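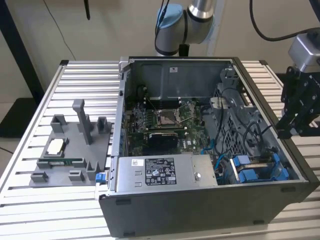

side panel off, day one. blue caddies are bottom right

**kurian_basement** wrote:

OK so I finally opened up the old tower I was asking about in the "is it worth it" thread. Plan is still the same: cheap file box for the house, music and photos mostly, no gaming. I have two bigger drives waiting and a used graphics card in there I'll probably pull to save power.

Two things I'm stuck on. The power supply is the silver one and it's the oldest part I plan to keep. Would you trust it with drives that run all day? And second, those blue caddies. I love them, no screws, but one of mine feels a little brittle when I flex the tab. Do people still sell these?

Budget is $30 not counting the drives. Yes I know.

---

**prindurar** wrote:

Nice, I have a soft spot for these cases. Heavy as anything but everything comes apart without a fight.

I'd swap the power supply before you do anything else. Old caps, no idea how many hours on it, and you're about to hang your family photos off the thing. Check the mounting holes first though, and take the label numbers down so you know what you need on each connector. Some of the office towers used their own pinout and a regular unit will not be happy in there.

---

**clutine7** wrote:

Gonna disagree with Prindurar here. Those office power supplies are boring and boring is great. I've had one running in my garage for 7 years with three drives and it has never so much as hiccuped. If it boots and the voltages look fine, leave it alone and spend the $30 on a fan and some new SATA cables.

Also, blow the dust out before you power it up again! Outside, please. I did mine in the laundry room and I'm still hearing about it.

---

**prindurar** wrote:

One box in one garage is not much of a sample, lol. But fine, if he has backups somewhere else I'll back off a bit. Do you have backups somewhere else?

---

**kurian_basement** wrote:

...define somewhere else

---

**prindurar** wrote:

New power supply.

---

**kikatura_mom** wrote:

Jumping in about the caddies. You can get them used, search for the part number molded into the plastic and not the model of the PC, you'll get way more hits. I paid $7 for a pair last March (shipping was almost as much, grr). When you slide them in, squeeze both sides together. Pulling on just one tab is how I snapped my first one.

And if you're pulling the graphics card, see if your board has video on the back before you put the panel on. Ask me how many times I've closed a case and opened it right back up.

---

**clutine7** wrote:

Oh good call on the video. And tie up those black cables by the drive cage while you're in there, it's a bit of a nest. Doesn't have to be pretty, just get them away from where the air comes through.

---

**kurian_basement** wrote:

Will do on the cables. I think I'm going with a new power supply after all, which blows the budget, but my wife pointed out there are 2,122 pictures of the kids on the old laptop and she'd like to keep all of them. Caddies: found the part number, ordering a spare pair tonight.

Is there any point moving the drives higher up in the cage for cooling or are the bottom slots OK?

---

**clutine7** wrote:

Bottom is fine. Leave a gap between them if you've got the slots.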